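What I found out about district heating before signing up
Print | E-mail

The letter from Fultora came in February. It said our street in Cellosgate was on the list for the next stretch of the heat network, and that we had until the end of the following month to say whether we wanted the pipe brought to the house. I had two pages of leaflet and a phone number to go on, so I spent a few evenings reading.

A district heating network is a loop of insulated pipe under the road with hot water going out and cooler water coming back. Each house has a box on the wall called an interface unit, which takes heat from the loop and hands it to your own radiators and taps. The water in the loop never mixes with yours. There is no burner in the house and no flue.

The heat for our loop comes from the old Dijkstra paper plant by the canal. The plant still runs, and it used to send its warm water to a row of cooling towers. Now a large heat pump takes that water and raises the temperature before it goes into the pipes. There are gas boilers for backup. I asked how often those run, and the person on the phone said they were used on the coldest days and when the plant shuts down for maintenance. I asked for a yearly percentage and was told it would be in the annual report. I have not seen the report yet.

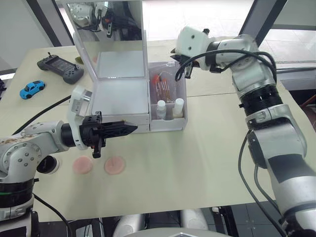

The connection fee is $574 if you join while the trench is open. If you wait, you pay for your own digging, and Fultora would not give me a price for that over the phone. The interface unit is included and stays their property. Removing the old boiler is not included. I got one quote for $200 to disconnect it and haul it away, and the installer said he would cap the gas line at the same visit.

Billing has a fixed monthly charge and a charge for heat used, read from a meter inside the unit. The fixed part is what I went back and forth on. You pay it in July the same as in January. Our house is small and we keep it fairly cool, so for us it makes up a bigger share of the bill than it would for a family in one of the big houses on the hill.

I also looked at putting in our own heat pump. The yard on the north side is narrow, and the outdoor unit would have ended up under the neighbor's bedroom window. Two of our radiators would have needed replacing too. The network water arrives hot enough that we can keep the ones we have.

The Funside apartments, a few blocks over, have been on the loop for two winters. People there told me the heat is steady and the hot water comes quickly. They had one outage, on a morning when a valve failed, and it was fixed by 2 p.m. They did complain about the first bills, which were estimates and came out too high. The credit took a while to show up.

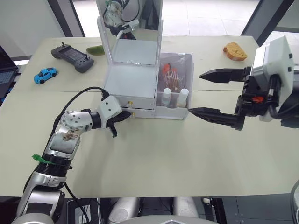
What happens to the heat if the Dijkstra plant closes?

Fultora says the backup boilers can carry the whole network while another source is found. The contract keeps the supply obligation with them, but it lets them ask the regulator for a price change if the main source is lost.

That clause is on the second-to-last page and I would read it before signing. I would also check the spot where they plan to bring the pipe in. Ours was marked straight through the front steps, and they moved it to the side when I called.

We sent the form back with the deposit, which was $100 and comes off the connection fee. The trench should reach our end of the street before fall. I still have to clear the closet where the boiler is, and find somewhere else for the paint cans.

Recent posts
Reading the gas meter yourself
Storm windows, one year later
Why I gave up on the attic fan
Questions to ask before a home energy audit
Print | E-mail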